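Dollunley Community Hall – November walk-round, with comments

Done Saturday morning by Mi-kyung Lim and Dong-hyun Yeo, starting at the front steps and working back toward the kitchen. As usual I have written down more than the form asks for, so please bear with me, and thank you to Geum-ok Seol for unlocking at such an unkind hour.

Outside

1. Front steps and handrail – OK
The rail is firm again after the new bolts. The second step still has that chipped corner, which has not grown, but I would love to see it filled before the first hard frost.

2. Outdoor lights – NEEDS WORK
The light over the side door comes on and then thinks better of it after a minute or two. Dong-hyun tried a new bulb and it did the same, so we suspect the sensor. Quote from Tostance for a replacement is $438 fitted, and I have asked whether that includes taking the old one away.

3. Gutters – OK
Cleared last month, and still clear apart from a few leaves over the porch.

Main room

4. Exit signs and doors – OK
Both exit doors open fully with one push. Somebody had parked the coat rack in front of the rear one, and we moved it back to the lobby. Please, please leave it there!

5. Fire extinguishers – OK, one comment
Gauges all in the green. The tag on the one by the stage is getting hard to read, so Ro-un Son will ask for a fresh one at the next service.

6. Floor – OK
One loose board near the piano, screwed down while we were there. The dance class can have its corner back.

7. Chairs – NEEDS WORK
We set aside the ones with cracked seats and put tape across them. If you find a taped chair in the storage room, it is there for a reason and it is not a spare. Up to 42 people can still be seated comfortably for the winter supper.

Kitchen

8. Range and hood – OK
The filter was greasy, so Dong-hyun soaked it in the big sink and it came up beautifully. The shut-off valve turns easily.

9. Refrigerator – WATCH
The thermometer read a touch warm at 9:15 and was fine by the time we left. The door seal is tired along the bottom. A new seal from Evard is $359 with labor, and I would sooner pay that than throw out another tray of Geum-ok's dumplings.

10. First aid box – NEEDS WORK
Low on small bandages and completely out of burn gel. Mi-kyung will restock from the pharmacy this week and put the receipt in the blue folder.

Back rooms

11. Uprights and brackets – OK
Look at each metal bracket where it meets its upright, and check the screws by hand before reaching for a tool. Please report any bracket that moves, even a little, and keep weight off it until someone has been to see it.

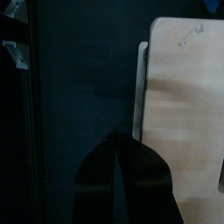

12. Electrical panel – OK
Clear space in front, door closes, labels readable. Ji-hoon Sun kindly rewrote the label for the stage sockets, which had faded to almost nothing.

13. Water heater – WATCH
No drips today, though there is an old stain on the floor beside it – I drew a pencil line around the edge so we can tell next time whether it has spread. If it has, we should talk about the $549 replacement before the weather turns.

Still open from last time: the squeaky lobby door (oiled, still squeaks) and the missing key to the meter cupboard. If the key is in your coat pocket, just drop it through the mail slot and no questions will be asked.

Signed, Mi-kyung Lim
Checked, Dong-hyun Yeo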